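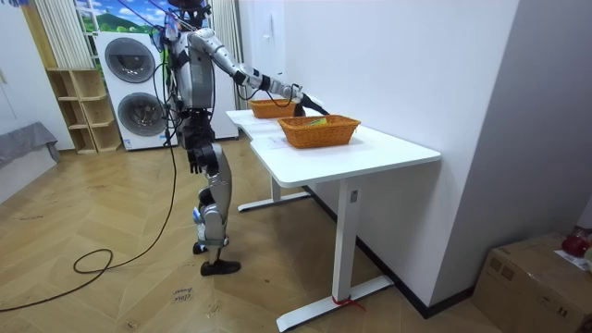

Plomcombe, 20 December 2023

Hello all,

Sorry for the slow reply, it's been one of those weeks. Slavica asked on here about baskets for desks (her message is copied underneath mine) and I've got opinions, so make yourselves a cup of tea.

Wicker, every time! I know the plastic ones wipe clean and I know they stack, but I've lived with both and I always end up going back to the woven sort. They look nice on a white desk for a start, that warm orangey brown does wonders for a top that would otherwise look like a dentist's. And a braided rim is much kinder to your hands when you're in and out of it all day. Mine have been picked up by the rim more times than I'd like to admit and they've held.

Two is the right number, I think. I tried more, and what happened was that the third one filled up with dead pens and a charger for a phone I no longer own. With a pair you put one near you for whatever's on the go and the other further down for whatever's waiting, and when the near one is empty you swap them over. Rectangular for the near one if you can get it, because round ones waste the corners and paper won't lie flat in them. Don't fill it, either. One small thing in the bottom of a basket is perfectly fine, you don't have to find it some company.

Now, Slavica, you said your desk is 70 cm deep. You'll be all right with that as long as you put the baskets along the length and don't try them side by side. Before you buy anything, cut a bit of newspaper to the size of the base and leave it on the desk for a day or two. If you keep shoving it out of the way, it's too big.

On the floor question, I'd leave the herringbone alone, it's lovely and a rug will only ruck up under the desk feet. Wide feet like the T-shaped ones are steady enough without. Wicker sheds, mind you, little bits of it, and they get down between the blocks. A soft brush does it.

And notes! I'm a great believer in notes. Handwritten, on plain white paper, taped down where you'll be looking when you need telling. "Close drawer" is the sort of length you want. I used to write whole sentences and stopped reading them by the Tuesday. Low-tack tape if it's going on floorboards, and rub it off with your thumb, don't scrape.

I can't help with the Vidmar liners, I've never used them. Has anyone else?

All the best for Christmas, and do send us a picture when it's sorted.

Jan

On a Sunday in December, Slavica Matić wrote:

> Hello everyone,
>
> I've finally got a proper desk in the back room, a long white one, 70 cm deep, and within 2 days I had covered it in rubbish. I need something to put things in. Golarel has wicker and Nirus has plastic, and I've been going back and forth for nearly 13 days now like a fool. Which would you go for, and how many?
>
> Also, has anyone used the Vidmar cloth liners? And would you put a rug down over wood block?
>
> Thanks in advance,
> Slavica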